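Virkisance cell 2: maintenance and setup meeting

Minutes, December 2025

Present: Primo Fiore (chair), Prapai Chaimongkol, Érica Sales, Pierina Pagano
Apologies: Tiziana Fiore
Minutes taken by: Pierina Pagano

1. Minutes of the October meeting

Accepted with one correction. Item 4 should read "left gripper", not "left wrist". Pierina to amend the copy on the shared drive.

2. State of the cell

Cell 2: table, both arms, white stand and red lamp.
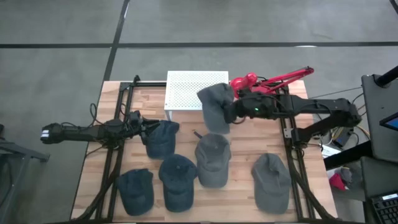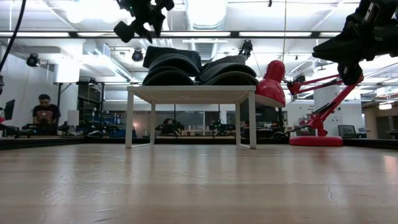

Prapai reported that the cell had logged 3,817 cycles since the last full service. Of the stops in that period, 146 were grip faults. The remainder were operator pauses and were not reviewed. Most of the grip faults came from the left arm and were cleared by a restart of the program. Prapai does not consider that an acceptable fix.

3. Left gripper

Prapai had the fingers off on two occasions. The first time the fasteners were found below the torque on the service sheet and were reset. The second time they had held, but there was play in the finger carriage when the fingers were fully open. The play is small and can be felt by hand with the arm powered down.

Érica asked whether the play could account for the fault count. Prapai said it could account for missed grips on soft fabric, where the closing position varies from cap to cap. It would not account for the faults logged with the gripper already closed. Those look like a signal problem and are to be treated separately.

Agreed: replace the carriage from stock, re-zero the gripper, then run 80 cycles before any change is made to the program. If the closed-gripper faults remain, Prapai will swap the signal cable with the one from the right arm and see whether the fault moves with it.

4. Cable routing

Primo wants the bundles at both arm mounts checked for wear at the point where they bend down toward the corners of the table. The check is to be done with the arms parked and locked out. Ties are to be replaced where they have hardened and left slack enough for the bundle to slide.

Érica raised the thin cables on the floor beside the cell. They are in the way of anyone coming round to the service side. Primo agreed that they should go under a cover strip. Daston has quoted for strip in black or gray. Gray preferred. Érica to order.

5. Position of stand and lamp

The stand and the lamp are both inside the reach of the arms and neither is fixed down. Pierina noted that the stand has been put back in slightly different places after cleaning, and that the taught positions over it then have to be touched up. She asked for locating marks.

Primo does not want holes drilled in the tabletop. Corner marks in tape were agreed for the stand legs, and the same for the lamp base. Pierina to apply the marks after the next touch-up, not before, and to write the reference measurements on the setup sheet.

The height of the lamp head is also to go on the sheet. Prapai pointed out that the joints drift if the springs are not tensioned, and that the upper joint is the one most likely to meet the right arm. A minimum clearance was discussed. No figure was agreed. Prapai will measure with the right arm at its highest taught position and bring a number.

6. Rails

Clean and inspect both sides at the same interval. At present the left side is done more often because people stand there. Érica found dried lubricant under one of the mount plates and removed it. The Rerkeck grease is to be used on both sides until the tin is finished. No mixing with the Cattaneo product, which was bought for cell 1 and should go back on that shelf.

Tiziana sent a note asking that mount bolts be witness-marked in paint pen after torquing. Agreed. The color does not matter provided it is the same throughout.

7. Service sheet

The current sheet has no line for finger play. Pierina will add one, along with lines for bundle condition and lamp height. The torque values are to be copied from the supplier manual again and checked by a second person, as the current ones were typed from an earlier sheet.

Primo asked that faults be entered with the arm named. Several entries in the log give only "gripper".

8. Actions

Prapai: replace left carriage, re-zero, run test cycles, cable swap if required, clearance figure for lamp.
Érica: order cover strip, inspect both bundles, return Cattaneo grease to cell 1.
Pierina: correct October minutes, tape marks, revise service sheet.
Tiziana: second check of torque values.
Primo: confirm downtime for the carriage work with production.

9. Any other business

The spare key for the lockout box is missing. Anyone who has it should give it to Primo.

Next meeting to be set once the test cycles are complete.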